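Bottle packing trial: people wanted for paid sessions
Welline, packaging testing

We are looking for people to spend a few hours putting glass bottles into foam crates and taking them out again. If that sounds dull, it is. We would sooner say so now than have you find out after the bus ride.

Some background. A supplier called Gorkard would like us to recommend its foam inserts to small drinks makers who send bottles by post. The sales leaflet says the inserts make packing "effortless". We have read a good many leaflets with that word in them. Foam grips glass, a hole that is slightly too tight will slow anybody down, and a hole that is too wide lets the necks knock together in the van. We want to know how the stuff behaves when ordinary people use it for longer than a sales demonstration.

A session lasts 60 minutes and you would be asked to do two of them, with a proper break in between. You stand at a table with a crate and a set of filled bottles. You load the crate, unload it and load it again, at your own pace. Afterwards you fill in a form, and Poul Zoëga will ask you what annoyed you. Please have an answer. Forms that say "fine" all the way down are no use to us.
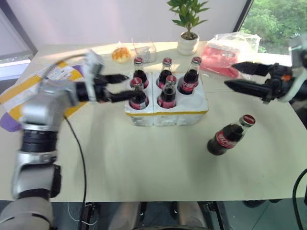
Page last changed: Friday, August 2, 2019

The crates are white polystyrene with round holes, and the bottles for this round are glass cola bottles. The foam sheds little white crumbs, whatever the leaflet claims, so don't wear your best black jumper.

Who we want: anyone over 18 who can stand for an hour and lift a full glass bottle with either hand. Packing experience is welcome but it isn't worth extra money, and we'd like plenty of people who have never done it. Left-handers especially, as we had hardly any in the May round and I don't trust the results for that reason. Please don't apply if you work for Gorkard or for Čierny, who make a rival insert. Yes, we do check.

What you get: £28 for the two sessions, paid on the day, plus your bus fare if you keep the ticket. There is tea. I won't pretend the money is generous — it is what the budget allows. You will not be charged for breakages. Closed shoes are required and we will send you home without them.

We need 44 people. The May advert brought in around 600 replies, many of them from people who plainly hadn't read it, so put the words "two sessions" in the first line of your message and tell us which hand you write with. Leave out the CV.

Write to Sølve Strand at the Welline front desk, or drop a note in by hand. If you haven't heard back after a fortnight, assume the places have gone.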